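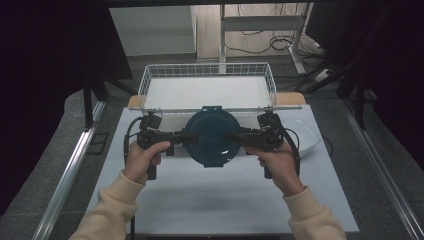

Both controllers clamped to the bowl, wire basket behind.

Bowl rig drifts on one side
Cormac Mac Giolla
I'm building a two-handed teaching rig in our shared workshop. There's a controller on each side of a blue bowl, joined by short arms and clamps, with a tracking module near the top of each. After 3 minutes the right side reads lower than the left. Logging at 60 Hz. Is it the clamps or the trackers?

Pilar Toledo
Check the clamps first. Mark the bowl and arm with a pencil line, do a few moves over the basket and see if the lines still meet. If they do, swap the trackers left to right. If the error moves with the tracker, you have your culprit. Tape the cables down too, mine used to pull.

Wolier
had the same on mine, new clamps fixed it

Okow
What colour tape did you use for the cables?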